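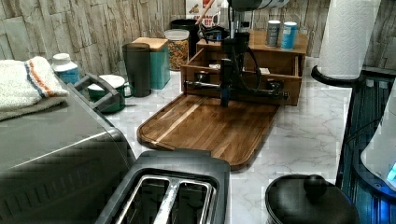
Section 4. Setting up your Pryor countertop water filter

Read this section through before you start. First-time setup takes less than an hour, most of it waiting for the cartridge to soak. You will need a clean bowl, a dish towel and the parts bag from the bottom of the carton.

4.1 Choosing a spot

The filter needs a level surface within reach of the kitchen faucet. The supply hose is 36 inches long and must not be stretched or joined to a second hose. Leave a hand's width of clear space behind the housing so the hose can curve without kinking.

CAUTION: Do not place the filter next to a stove or in direct sun. Heat can warp the lid seal.

4.2 Preparing the cartridge

1. Wash your hands.
2. Remove the cartridge from its wrapper. Keep the wrapper until you have written down the lot number.
3. Stand the cartridge upright in the bowl and cover it with cold water.
4. Soak for 11 minutes. Small bubbles are normal.
5. Lift the cartridge out, shake it gently and set it on the towel.

Note: Fine black dust in the bowl is carbon from the cartridge. It is harmless. Pour it down the sink.

4.3 Installing the cartridge

1. Turn the lid counterclockwise and lift it off.
2. Check that the rubber ring is seated in the groove. If it is twisted, take it out, wet it and press it back in.
3. Lower the cartridge into the housing with the arrow pointing down.
4. Push until you feel it stop, then turn it a quarter turn clockwise.
5. Replace the lid. Hand-tighten only. A wrench will crack the threads.

4.4 Connecting to the faucet

1. Unscrew the aerator from the tip of your faucet. Put it somewhere safe.
2. Screw the diverter on in its place. If the threads do not match, try the brass adapter in the parts bag.
3. Push the supply hose onto the side outlet of the diverter and slide the collar over it.
4. Open the cold tap slowly with the diverter lever in the FILTER position.
5. Look for drips at the collar, the lid and the base. If you find one, close the tap and see 4.6.

CAUTION: Cold water only. Hot water ruins the cartridge and is not covered by the warranty.

4.5 First flush

Run cold water through the filter for five minutes and discard it. Cloudy water at this stage is trapped air. Flush again for two minutes any time the filter has gone unused for 168 hours or more.

Replace the cartridge after 200 gallons or six months, whichever comes first. Write the month on the sticker inside the lid.

4.6 If something leaks

Lid: remove it, dry the ring, refit.
Collar: trim the end of the hose square and push it on again.
Base: stop using the filter and contact Devotholm parts support. Ask for drain plug kit 621.

For storage over the winter, go to Section 5.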